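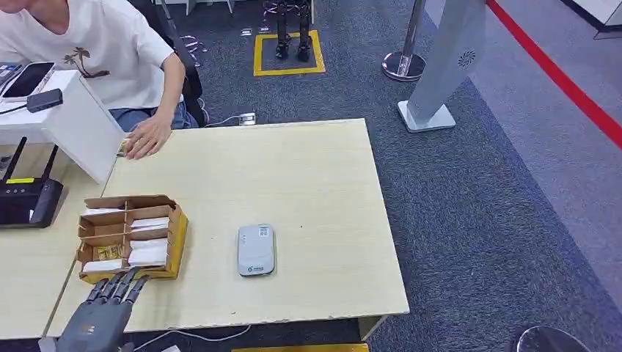

Conectividad en salas de reunión: cambios a partir de marzo

El contrato de datos móviles con Conilex pasa en marzo de tarifa por línea a bolsa compartida. La bolsa mensual es de 3.000 GB para todas las sedes. El consumo medido en el último mes completo fue de 2.130 GB, de los cuales 700 corresponden a la sede de Drurcombe, donde la fibra sigue pendiente de la segunda acometida.

Los routers portátiles dejan de estar asignados a personas y pasan a préstamo. La solicitud se hace en el formulario de material, indicando sala, fecha de devolución y número de dispositivos que se van a conectar. El plazo máximo es de cinco días laborables, prorrogable una vez si no hay cola. Las 29 líneas activas conservan su numeración; no hay que sustituir ninguna SIM.

Configuración. Todos los equipos en préstamo salen con WPA3 en modo de transición, red de invitados desactivada y canal automático en 5 GHz. La banda de 2,4 GHz queda disponible solo para impresoras y lectores antiguos. Se ruega no cambiar el nombre de la red: el inventario de Begay lo usa como identificador y un cambio manual deja el equipo fuera de las actualizaciones nocturnas.

Límites. Al llegar al 80 % de la bolsa se envía un aviso a los responsables de sede. Al 95 % se reduce la velocidad de las copias de seguridad por red móvil, que deberían programarse en cualquier caso sobre red fija. Las videollamadas no se ven afectadas por esta regla.

Drindia mantiene el contrato anterior hasta nuevo aviso. Kenneth Jardine gestiona las altas y bajas de línea; para incidencias de cobertura, escribir a Zahira Setiawan indicando planta, hora y nivel de señal en dBm. El mostrador de préstamo abre de 9:00 a 13:30 y cierra los martes.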